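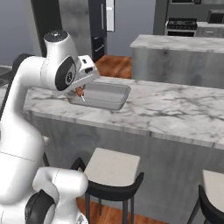

Clinic website redesign - keep the patient stories or cut them?

marlowbay
Posted 12/07/2023
Hi all, I do the web work for a small fertility clinic and we're finally replacing our old site (it's been limping along on a Zorkum template for longer than I want to admit). We've hired a little agency called Juška and so far they've been lovely. My trouble is the patient stories. We have 124 of them, all with signed permission, and the agency wants to keep 3 and drop the rest. I nearly fell out of my chair! People wrote these with their whole hearts, and some of them run to four pages. Has anybody been through this?

tinroof_ed
Oh, I feel for you. We did our redesign in April with Jatia and had the very same argument, only with physician bios. I'd side with your agency, though. Most people land on a clinic site looking for a phone number, the costs and whether you take their insurance. We cut a great deal and the front desk says callers sound less lost now.

quiltandcode
I'm going to disagree with Ed, warmly. Someone picking a roofer wants the phone number. Someone picking a fertility clinic may read for weeks before calling anybody - I certainly did, and it was the long rambling stories I went back to at two in the morning. Keep them all, just don't put them all on the home page. Tag them by treatment and by age and let folks wander.

tinroof_ed
Fair, and I wouldn't argue with your own experience. But somebody has to tag them, and somebody has to check the permissions again if they're moving to a new address. Marlow, do your forms say "website" or do they name the old site? Ours named the old one and it was a mess.

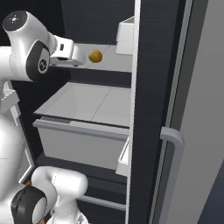 pennywhistle
Can I jump in with a basic one? What happens to the old story links if the pages get moved?
marlowbay
They get redirected to the new address for each story, so old bookmarks and search results still land in the right place. Juška put that in the quote, thank goodness.

marlowbay
And Ed, I went and pulled the forms. The older ones name the old site. Ugh. So I have letters to write.

quiltandcode
Well, that may settle part of it for you. Write to everyone, keep whoever says yes, and trim each one to 200 words on the listing page with the full story a click behind it. We run ours on Gevo and the listing took me 2 afternoons to set up.

tinroof_ed
I still think 200 is long for a teaser, but I could live with that plan. Please do put the costs page in the top menu while you're in there.

marlowbay
Costs page is in the top menu, I promise. I'll take the letters idea to my boss this week and come back with what she says. Thank you both, even the grumpy one :)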